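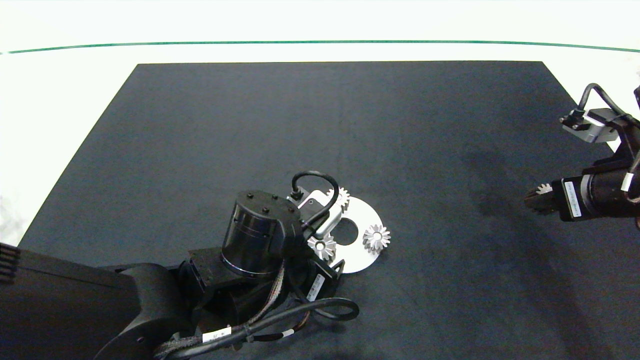 How long should you leave a sourdough loaf before cutting it? Two hours for a white one, and overnight if it has a lot of rye in it.

I used to cut mine while it was still warm and then wonder why the middle was gummy. Fiona Shearer put me right in April, when she gave me a jar of her starter. 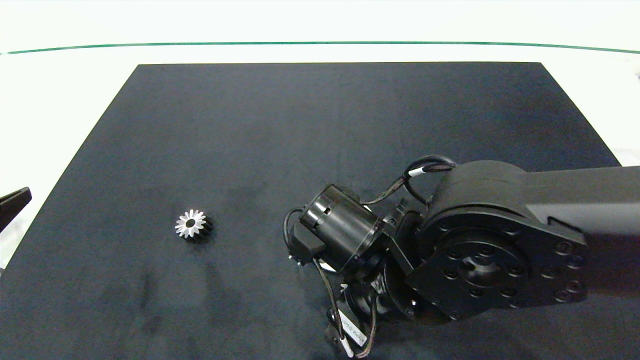

The rye I bake most weeks is 113 grams of starter, fed the night before, and 12 grams of salt. The flour is whatever the shop has. I leave the dough in the back kitchen and shape it before breakfast.

Last week's went flat because I forgot it and went into town.
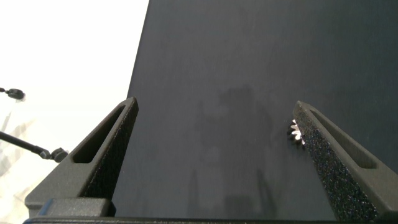 I still ate it, toasted, with butter. Next I want to try caraway seeds.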